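Cleaning and Servicing a Coil Zipper

Filed under: Repair, Hardware and Closures
Last revised March 24, 2023

Most zippers that get thrown out with the bag around them have nothing wrong with the teeth. The slider has worn, or the coil is packed with lint, or a few stitches have let go at the end of the tape. All three can be dealt with at a kitchen table in one sitting. The procedure covers nylon coil zippers in sizes 3 and 5, the kind used on pencil cases, toiletry bags, and most small pouches. Molded plastic and metal teeth are covered on separate pages.

Terms used

Tape: the woven strip on either side of the zipper, sewn to the fabric.
Coil: the continuous nylon spiral that serves as teeth.
Slider: the moving part. The pull hangs from it.
Stop: the block at each end that keeps the slider on the coil.

What you need

Old toothbrush, soft bristles
Dish soap and lukewarm water
Small slip-joint pliers
Flat needle file or fine sandpaper
Seam ripper
Polyester thread and a size 16 sewing machine needle, or a hand needle
Zipper wax, or a plain white candle

Diagnosis

Close the zipper completely and look at the coil behind the slider. If it splits open after the slider has passed, the slider is worn. If the slider stops dead at the same point every time, there is dirt or a bent section of coil at that point. If it drags along the entire length, the coil is dirty or dry. If it runs cleanly but comes off at one end, a stop is missing.

Soft pouches add a complication. The fabric gives when the pull is moved, so the tape curves and the slider meets the coil at an angle. Support the tape flat from the inside with two fingers before deciding that anything is broken. 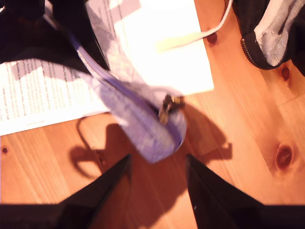 Curved zippers are the worst for this. On a bag with rounded ends the tape is eased around a tight radius, and the outer edge is always under more tension than the inner one. A slider that is only slightly worn will behave on the straight run and fail on the curve. Test both before ordering parts.

Step 1. Clean the coil

Brush the coil dry first, working outward from the center of the tape. Then dip the brush in soapy water and repeat on both faces. Rinse with a damp cloth. Let the zipper dry fully in the open position. Do not use a hair dryer on high; nylon coil distorts with heat and will not go back.

Step 2. Lubricate

Rub wax along both sides of the closed coil, then run the slider back and forth ten times. Wipe off the excess. Avoid oil and petroleum jelly. They stain the tape and collect lint.

Step 3. Close up the slider

A worn slider has spread at the rear, on the flat end where the two channels exit. Open the zipper and set the plier jaws on one side of the slider, at the rear only. Squeeze lightly. Do the same on the other side. Test. Repeat in small steps up to 4 times per side. If the coil still splits, replace the slider. Die-cast sliders crack without warning, so stop as soon as the coil holds. 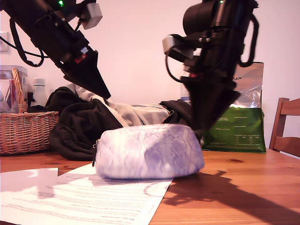 Step 4. Replace the slider

Read the size off the back of the old slider. A number 5 coil slider will not run on a number 5 molded zipper, although the marking may look the same. Unpick the seam at one end of the tape for about an inch. Slide the old part off. Feed both tape ends into the new slider evenly, nose first, and pull until the coil closes behind it. If one side leads the other, take it off and start again.

Step 5. Make a new stop

Thread a hand needle double and take six to eight stitches over the coil in one place, pulling each one tight. Knot on the inside. Resew the seam you opened, with the tape ends caught in it.

Parts notes

Sopacua sliders in size 3 run slightly tight on older Onthorpe tape. A few passes with the file inside the channel fixes it. Norach sells coil by the yard with loose sliders, which works out cheaper if you repair often.

Corrections to this page go to Min-kyu Yeom. The note on molded zippers will be updated in September.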